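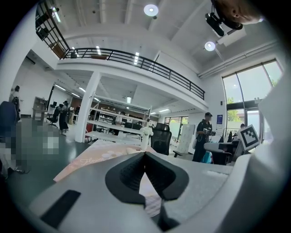 손에 드는 그리퍼 너머로 본 Cernitz 1층. 오른쪽 측판에 흑백 마커가 붙어 있다.

Cernitz 오픈데이 방문기: 소프트웨어 쪽 이야기만 잔뜩

작성일 2021년 12월 26일

벼르고 벼르던 Cernitz 오픈데이에 드디어 다녀왔습니다. 하드웨어 사진을 기대하고 들어오신 분들께는 미리 죄송한데, 저는 하루 종일 화면만 들여다보다 왔어요. 로그 뷰어, 캘리브레이션 스크립트, 플래너 디버그 창 같은 것들요. 그런데 그게 너무 재미있어서 점심을 거의 건너뛸 뻔했습니다.

건물에 들어가면 천장이 2층 높이로 뚫려 있고 검은 난간이 둘러진 메자닌이 있습니다. 큰 창으로 빛이 꽤 많이 들어와요. 카메라로 인식을 하는 사람이라면 이쯤에서 벌써 걱정이 되실 겁니다. 천장 조명도 있고 창빛도 있고 바닥은 반들반들하고. 저도 첫 질문이 그거였습니다. "노출은 고정하세요?" 했더니 소프트웨어 팀의 Leonie Diekmann 씨가 웃으면서 그 질문은 세 번째 순서에 답하겠다고 하시더군요. 진짜로 세 번째 순서에 답해 주셨습니다.

첫 번째 순서, 자세 추정

손에 드는 그리퍼를 움직여 동작을 기록하고, 그 기록을 정책 학습에 쓰는 흐름은 이 글을 읽으시는 분들이면 대부분 아실 테니 넘어갈게요. 궁금했던 건 그리퍼의 궤적을 어떻게 뽑느냐였습니다. Cernitz는 그리퍼에 달린 카메라 영상으로 위치를 추정하고, IMU를 같이 묶어서 최적화합니다. 여기까지는 익숙한 구성이지요. 재미있었던 건 실패를 다루는 방식이었어요. 추적이 끊긴 구간을 조용히 보간해 버리지 않고 구간마다 신뢰도를 붙여서 그대로 저장합니다. 그리고 학습 데이터로 내보낼 때 기준값을 정해서 잘라 냅니다. 나중에 추정기를 고치면 원본에서 다시 돌리면 되고요.

데모용으로 보여 준 묶음에는 에피소드가 78개 들어 있었는데, 이걸 Nikine이라는 사내 뷰어로 열어서 봤습니다. 아, 이 Nikine이 정말 탐났어요! 왼쪽에 영상, 오른쪽에 3차원 궤적, 아래에 그리퍼 폭 그래프가 뜨고 세 개가 같은 시간축에 물려 있습니다. 그래프 위에서 마우스를 끌면 영상이 따라오는데 전혀 버벅이지 않아요. 영상을 키프레임 단위로 미리 색인해 둔다고 합니다. 우리 연구실에서는 아직도 rosbag을 처음부터 재생하면서 "지금! 지금이야!" 하고 소리치거든요. 돌아오는 길에 바로 비슷한 걸 만들 계획을 세웠습니다(후배들아 미안하다).

두 번째 순서, 캘리브레이션과 시간 동기

캘리브레이션 도구의 이름은 Stultano입니다. 카메라 내부 파라미터, 카메라와 IMU 사이의 외부 파라미터, 시간 오프셋을 한꺼번에 구하는데, 결과를 숫자로만 주지 않고 잔차를 이미지 평면 위에 화살표로 뿌려 줍니다. 화살표가 한쪽 모서리에서만 길어지면 렌즈 모델이 안 맞는다는 걸 한눈에 알 수 있지요. 어안 렌즈를 쓰는 분들은 이 기분 아실 거예요. 평균 재투영 오차만 보고 잘 됐다고 넘어갔다가 가장자리에서 당하는 그 기분.

마커 얘기도 나왔습니다. 그리퍼 측판에 붙은 사각 마커를 가까이에서 봤는데, 저는 마커 검출 코드라면 라이브러리 함수를 부르고 끝내는 편이라 별로 물어볼 게 없을 줄 알았어요. 그런데 Diekmann 씨가 평면 마커의 자세 모호성 이야기를 꺼내는 바람에 거기서 한참을 서 있었습니다. 마커가 화면에서 작아지거나 정면에 가까워지면 해가 두 개 나오고, 프레임마다 그 둘 사이를 오가며 자세가 팔락거리잖아요. Cernitz의 코드는 두 해를 모두 들고 있다가 앞뒤 프레임과의 연속성으로 고릅니다. 구현이 궁금해서 물었더니 해당 함수를 그 자리에서 열어 보여 주셨어요. 길지도 않습니다. 주석이 코드보다 길었고, 주석에 과거의 버그 번호가 줄줄이 적혀 있었습니다. 이런 코드를 보면 신뢰가 갑니다.

시간 동기는 제가 제일 약한 분야라 받아 적기만 했습니다. 요점만 옮기면, 센서마다 찍히는 시각을 '도착 시각'으로 쓰지 말고 하드웨어 시각과 도착 시각을 둘 다 남기라는 것. 저장 공간은 거의 안 늘고, 문제가 생겼을 때 되짚을 수 있는 길이 하나 더 생깁니다. 우리 쪽 드라이버는 도착 시각만 남깁니다. 고칠 목록에 추가.

세 번째 순서, 정책 실행과 플래너

기다리던 노출 질문의 답부터 적겠습니다. 고정하지 않는다고 합니다. 자동 노출을 켜 두되 매 프레임의 노출값을 메타데이터로 저장하고, 학습할 때 밝기 증강을 그 분포에 맞춰서 건답니다. 창빛이 있는 공간에서 모은 데이터를 다른 공간에서도 쓰려면 이쪽이 낫다는 판단이었어요. 저는 고정파였는데 조금 흔들렸습니다. 비교 실험 결과는 못 봤으니 개종까지는 아직이고요.

실행 쪽은 정책이 한 번 추론할 때마다 동작을 16스텝씩 내놓고, 그중 앞부분만 쓰고 다시 추론하는 구조입니다. 흔한 방식이지만 이음매 처리가 깔끔했습니다. 새 묶음이 도착했을 때 이미 지나가 버린 스텝은 시각을 보고 버리고, 남은 부분을 현재 속도에서 이어지도록 보간해서 하위 제어기에 넘겨요. 추론이 늦어지는 상황을 일부러 만들어 주는 슬라이더가 시뮬레이터에 달려 있는데, 이걸 제가 직접 밀어 봤습니다. 조금 밀면 버리는 스텝이 늘어나고, 더 밀면 쓸 스텝이 바닥나면서 시뮬레이터 속 팔이 감속해서 섭니다. 덜컥 멈추지 않고 스르륵. 몇 번을 반복했는지 모르겠어요. 뒤에 줄 서 계셨던 분들께 사과드립니다.

그 아래에는 Haddad라는 플래너가 깔려 있습니다. 학습된 정책이 내놓은 목표를 그대로 믿지 않고, 관절 한계와 충돌 여부를 검사한 뒤에 통과시키는 층이에요. 제가 좋았던 건 거절할 때의 메시지입니다. "계획 실패"라고만 뜨는 게 아니라 몇 번째 스텝에서 어느 링크가 무엇과 얼마나 가까워졌는지가 나오고, 그 줄을 누르면 해당 자세가 3차원 창에 바로 뜹니다. 플래너를 써 보신 분들은 다들 저와 같은 표정을 지으실 거예요. 옆에 계시던 다른 참가자분과 동시에 "오" 했습니다.

질문 시간에 나온 것들

회귀 테스트를 어떻게 하느냐는 질문이 있었습니다. 기록된 에피소드 중 까다로운 것만 골라 놓은 묶음이 있고, 추정기나 플래너 코드를 바꾸면 그 묶음 전체를 다시 돌려 이전 결과와 비교한다고 해요. 값이 달라졌다고 무조건 실패로 치지는 않고, 달라진 구간을 Nikine에서 나란히 띄워 사람이 확인합니다. 리뷰할 때 그 화면 링크를 같이 붙이는 게 규칙이랍니다.

데이터 형식에 대한 질문도 길게 이어졌습니다. 좌표계 표기를 변수 이름에 넣는지, 쿼터니언 순서를 어떻게 적는지 같은 이야기요. 밖에서 보면 사소해 보이겠지만 그 방에 있던 사람들은 전부 진지했습니다. Cernitz는 형식 문서에 쿼터니언 순서를 굵은 글씨로 2번 적어 두었고, 그래도 틀리는 사람이 있어서 읽어 들일 때 검사하는 코드를 넣었다고 합니다. 저도 틀려 본 사람이라 할 말이 없네요.

공개 계획을 물은 분도 계셨는데, Stultano는 정리해서 공개하고 싶은 마음이 있지만 일정은 없다는 답이었습니다. Nikine은 내부 저장소 구조에 너무 묶여 있어서 어렵다고 하고요. 아쉽습니다. 정말로요.

적어 온 할 일

드라이버에 하드웨어 시각 필드 추가. 마커 자세를 하나만 반환하는 우리 래퍼 함수 수정, 두 해와 각각의 재투영 오차를 같이 돌려주기. 추적이 끊긴 구간을 보간하는 코드는 내보내기 단계로 옮기기. 플래너 오류 메시지에 링크 이름 넣기(이건 오늘 밤에라도 할 수 있을 것 같음). 시뮬레이터에 추론 지연 슬라이더 달기.

다음 오픈데이 일정은 아직 안 나왔다고 들었습니다. 같이 가실 분은 댓글 남겨 주세요. 로그 파일 열어 놓고 몇 시간씩 떠드는 걸 좋아하시는 분이면 더 반갑습니다. 필기한 내용 중에 시간 동기 부분은 제가 잘못 알아들은 데가 있을 수 있으니, 보시고 이상하면 꼭 지적해 주시고요.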